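Prorbridge's station café to stay open late all summer

6/6/24

Good news for anyone who has ever stepped off the last Durside train with a rumbling stomach and found every shutter on the concourse down. The café at Prorbridge station is going to stay open until the final service has left, seven nights a week, from now until the end of August.

It's a proper change. Until this week the doors closed at 8 in the evening, which was fine for commuters and hopeless for nearly everyone else. People coming home from the coast, students with big bags, families who had missed a connection at Tillach and had the best part of an hour to fill: all of them had the vending machine and the bench by the ticket barriers. Now they'll have soup, toasties, decent tea and somewhere warm to sit down!

The push came from passengers. Suqin Fan, a nurse who changes trains at Prorbridge after late shifts, started a petition on the platform noticeboard in the spring and hoped for 50 names. She got 220, along with a few drawings of sandwiches from younger supporters.

"I kept having to add sheets," she told us. "Someone stapled extra paper on when I wasn't there. I still don't know who it was, but thank you, whoever you are. I've been eating crisps for my tea for two years and I'm so pleased that's over."

The café is run by Muñoz, the family bakery on Canal Street, which took on the station lease when the old buffet shut. Manager Emlyn Beddoe said the firm had wanted to try later hours for a while but needed to know that people would turn up.

"We did a trial on a couple of evenings and sold out of cheese scones both times," he said. "So we've doubled the scones, for a start. We've got four new people on the evening team, two of them straight out of the catering course at the college, and they're brilliant. They've already changed the soup and it's much better than mine." 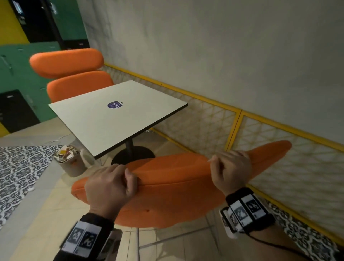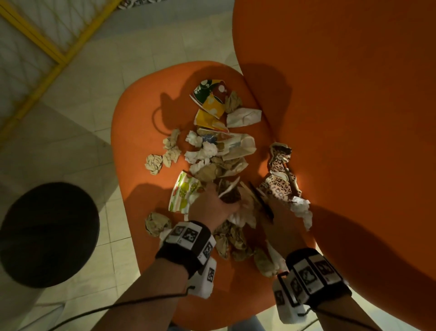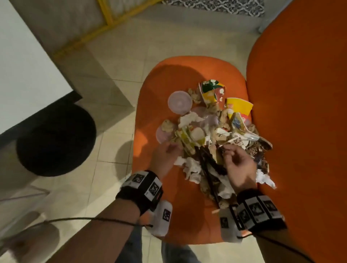
Orange chairs and paper cups: a bit of everyday café life.

The evening menu is short and cheerful. There will be two soups each night, one of them always vegan, and toasties made on the bakery's own white or seeded loaf. Anything left from the morning bake goes on a half-price tray from nine o'clock. We can report that the cheese and leek toastie is a thing of joy, and big enough to share if you are feeling generous (we weren't).

There are plans for the quieter hours as well. On Tuesdays the café will host an open book swap, starting with 150 paperbacks given by the Durside library when it cleared its store. Take one on the way out, bring one on the way back, or just keep it if you can't put it down. The crime shelf is already looking thin. A chess evening is on the cards too, and Mr Beddoe would love to hear from anyone who plays an instrument quietly enough not to drown out the platform announcements.

Late trains are a big part of the story. The extra evening service to Tillach, brought back last year, has been filling up steadily, and the Friday one is now often standing room only as far as the junction. Passengers waiting for it have tended to spread out along platform 2, in all weathers, under a canopy that leaks at the far end. The café windows look straight out onto that platform and the departure screen can be read from the counter, so there is no need to gulp your tea and run.

Regulars seem delighted. One man with a folding bike said he had come in on the first late night "just to see the lights on" and stayed for two bowls of tomato soup. A couple on their way back from a walking holiday had the last of the flapjacks and were very nice about it when we asked whether there were any more.

Ms Fan plans to call in after her shift tomorrow. She has been promised a free hot chocolate, and she says she'll be having it with cream.

The café is next to the main ticket hall at Prorbridge station and can be reached without a ticket. Books for the swap can be handed in at the counter at any time, but please, no encyclopaedias.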